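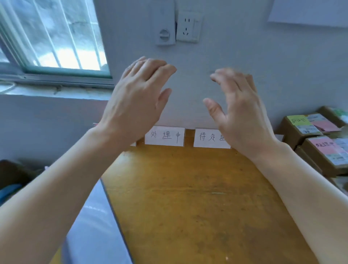 Figure 1. Hands raised over the table, with the status cards along the wall.

Projects > Student Reports > Learning from Demonstration
Mon 15 October | Sânziana Nedelcu and Odair Lopes
3 comments | 20 shares

The Stostix project examines whether a two-armed robot can be taught to sort parcels by status from demonstrations given by hand. Each parcel carries a shipping label and a coloured note, and must be placed by the card that matches the wording of the note. The colour of the note is not a guide to its status.
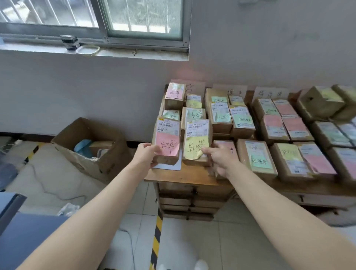
Figure 2. Handling two parcels whose notes both read "异常" (abnormal).

Demonstrations were recorded from head height, so that the hands and the notes remained in view together. Over 904 were collected. Mr Wanyama, our supervisor, advised that both hands be used where possible - the robot would otherwise learn to favour one arm.

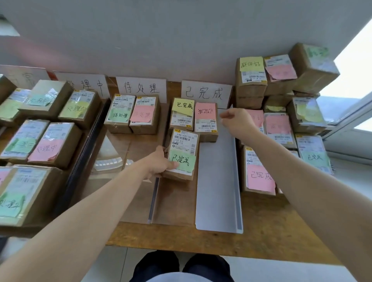 Figure 3. Left hand on a parcel marked "已完成" (completed).

The layout of the cards was varied between sessions. A further 20 demonstrations were set aside for testing and will be reported in January, together with the results from the remote-control trials.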